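Ticket 153: Guest room heater keeps tripping the breaker
Product: Sestell wall panel heater, 2000 W
Opened by: Vlasta Holub
Assigned to: Tuncay Gezer
Status: Closed

Vlasta Holub, Saturday 9:10 am
The heater in the upstairs guest room runs fine on low (800 W). When I switch it to high, the breaker goes within a few minutes. Resetting it works until I go to high again. The room is booked for February and low is not enough.

Tuncay Gezer, 9:42 am
What else is on that circuit? Please also check if the plug or outlet cover feels warm after a run on low. Don't use high for now.

Vlasta Holub, 10:25 am
Plug is cool. The hallway outlets are on the same breaker. There is a dehumidifier plugged in out there, and Zdeňka had the iron going this morning.

Tuncay Gezer, 10:31 am
Unplug both and try high for 30 minutes. If it trips with nothing else running, stop and call an electrician.

Vlasta Holub, 11:20 am
Ran the full 30 minutes, no trip. Plugged the dehumidifier back in and it tripped after four.

Tuncay Gezer, 11:34 am
Then the circuit is overloaded and the heater is OK. Move the dehumidifier to another circuit and keep the iron off that one. Also keep bedding and curtains clear of the heater on all sides.

Vlasta Holub, 12:05 pm
Dehumidifier is now in the laundry room. High has been on since 11:40, no trip. Bed is moved to the far wall. Photo attached. You can close this.

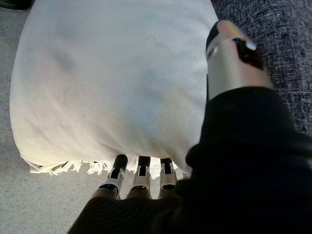
Attachment 1: guest room bedding, white pillow with fringe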